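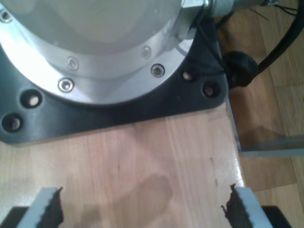 9 June 2022

Second day with the Kilanard gripper on the arm and I'm still not sold. Man-sik is. He was sold before the box was open, mind you, so I don't put much weight on that.

The claim on the sheet is that the toothed pads hold "most household items" without tuning. Most, in whose household? We ran the paper cups and the small jars this morning. Jars were fine. Cups were fine until I dropped the force setting to what the sheet recommends, and then one in every few slid out on the way up. Man-sik says the approach angle was off. It might have been. He also said that about the Rerkov last November, and the Rerkov turned out to have a stripped gear.

To be fair to it, the opening is good and wide. Things I had to line up carefully with the old Rerkov fingers I can now come at a bit crooked and still get. With the fingers down low and right back near the base there was still room to close on a jar, though the elbow looked unhappy and I wouldn't want to do it all day.

Wrist camera next. Hyun-seo wants the Gratau because it does 10 more frames a second than ours. I asked what we'd do with them. She's going to think about it. Price is 598 before shipping, and then there's a bracket, there is always a bracket. My bet is the blur we keep moaning about comes from the light in that room and a lamp would fix half of it.

Went over the base bolts with the hex key after lunch while the two of them argued. I've started to suspect the wobble at full reach is the board flexing and has nothing to do with either gripper, in which case the comparison so far is worth very little. Didn't say so out loud. Will put a dial gauge on it tomorrow before I start a fight.

Plan is 300 picks each, same objects, same order, Kilanard first and then swap back. Man-sik wanted 3,000. He can come in and reset the cups himself.

Must write to Kilanard about spare pads. The sheet gives no wear figure at all, and I don't like that.

Home by seven. Forgot the milk.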